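How Does a Robot Know Where the Toast Is?

You want toast on a plate. You reach over, take hold of the top of the slice and lift. It takes you a second or two and you hardly think about it.

A robot arm has to think about all of it. The arm is made of motors, joints and metal, and none of those parts knows what toast is. The thinking is done by software, a set of instructions that runs on a computer. The software in this article is called Mimine, and it was written in a workshop called Clidirano.

Step one: Looking

The software starts with a picture from a camera. To a computer, a picture is a long list of numbers. Each number says how bright or what color one tiny dot is. Mimine has to work out which dots are bread, which are toaster and which are plate. This job is called perception.

To learn it, Mimine was shown 1140 pictures of breakfast things. People had drawn a line around every slice of bread in them. After enough practice, the software could draw the lines itself.

Step two: Making a plan

Next comes planning. The software picks a spot on the bread to hold and then a path through the air to reach it. The path must not bump the toaster. For one slice, Mimine may try out 580 paths inside the computer before the arm moves at all. Most of them are thrown away. A path might be too long, or it might bend a joint farther than it can go.

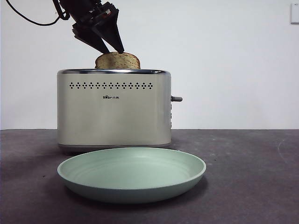

The fingers are open on either side of the top of the toast. The green plate is in front of the toaster.

Step three: Moving

The part of the software that runs the motors is called control. It sends a small order, checks where the arm is now, and sends another. If the arm is a little too far left, the next order moves it a little to the right. You do the same thing when you ride a bike in a straight line. You are always making small corrections.

Control also decides how hard to squeeze. Toast is crisp and breaks easily. Squeeze too hard and you get crumbs. Squeeze too gently and the slice slips back down.

A second pair of eyes

One camera is often not enough. A camera that stays in one place sees the whole table, but the arm can get in the way. So a second camera can ride along near the robot's wrist. It gets close to things, and it tilts whenever the wrist tilts.
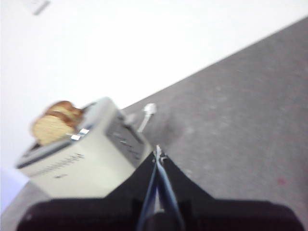 The wrist camera's view, with two slices standing in the toaster. The wall and table look slanted.

When a camera moves quickly, its picture smears. This is called motion blur. You can make some yourself by taking a photo while you swing your arm. Edges get soft and small letters are hard to read. Software can handle blur by waiting for a sharper picture, or by using the other camera until things slow down.

Slices that stand close together are another puzzle. Mimine has to find where one crust stops and the next one starts, or it may plan to grab both.

When it goes wrong

In a test of 47 tries, Mimine got the toast onto the plate 39 times. The programmers spent most of their time on the other eight. They played back the numbers from each try to find out which step had failed: looking, planning or moving. Then they changed that part of the software and ran the test again.

Words to know

Perception: working out what is in a picture.
Planning: choosing what to do and which way to go.
Control: sending orders to the motors and checking the result.
Gripper: the robot's hand.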